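The repair shop on the ground floor of the old Granel building opens at ten, and by half past there is usually a line. Its owner has fixed household things in Fimley for 20 years, beginning with radios and vacuum cleaners. She asked that her name be left out, since most of her customers only know her by the shop anyway.

"People come in already sorry," she says. "They put the toaster on the counter and tell me they should have thrown it out. I ask what it does wrong. That's all I want to know."

She charges $4 to look at anything small. If the repair would cost more than a used one in good shape, she tells the customer and gives the item back. Last year she wrote up 371 jobs in a paper ledger, and lamps made up the biggest share. 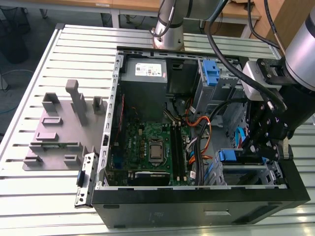

FIMLEY, August

She learned the trade at Thakur, a furniture and appliance store that closed long ago. The service desk was in the basement. "There was one window and a parts cabinet with 80 drawers," she says. "Half of them were labeled wrong. You learned where things were by getting it wrong."

Parts are harder to find now. Wuline, the supplier she used for switches and cord sets, stopped taking small orders, so she saves what she can from items people leave behind. Glued cases take up a lot of her time too. "A screw I can deal with. Glue means I may break it getting in, and I have to say so first."

She has thought about teaching an evening class but has not set one up. Rent is due to go up in the fall, and she would like to see the new lease before she promises anything. For now she closes at five and does the ledger at home.

Contact the editor | Copyright Fimley Neighborhood Pages | Back to top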